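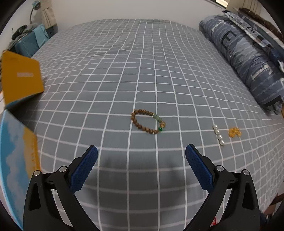

Features > Living > Sleep

For the first four years she lived above the bakery on Skarnum Street, Retno Sopacua went to bed at eight and got up again just after two. The ovens downstairs came on at half past, and the floor of her bedroom warmed up with them. She didn't work in the bakery then. She simply couldn't sleep through it, so she took a job there.

Night workers sleep badly, and most of them will tell you so before you ask. Sopacua now runs the early shift at Semanura, which turns out 200 loaves before the shop opens, and she has tried most of the usual remedies. Blackout blinds helped. Earplugs gave her a sore ear. A white noise machine went to her sister.

What made the most difference was splitting the night in two. She sleeps for roughly 4 hours in the evening and takes another 90 minutes after lunch, with her phone in the kitchen drawer. The afternoon sleep took most of a winter to learn. "I lay there cross for weeks," she says. "Then in March I woke up and the tea was cold."

Bedding matters less than people think, in her view, though she is firm about changing it. Cotton in summer, brushed cotton from October, and never a duvet in the afternoon - a sheet and a blanket will do. Her mattress is 48 months old and she sees no reason to replace it.

Her baker's hours have cost her some evenings out. Friends have learned to invite her to breakfast instead, usually at the café on Yeoh Lane, which opens at six and does a decent egg.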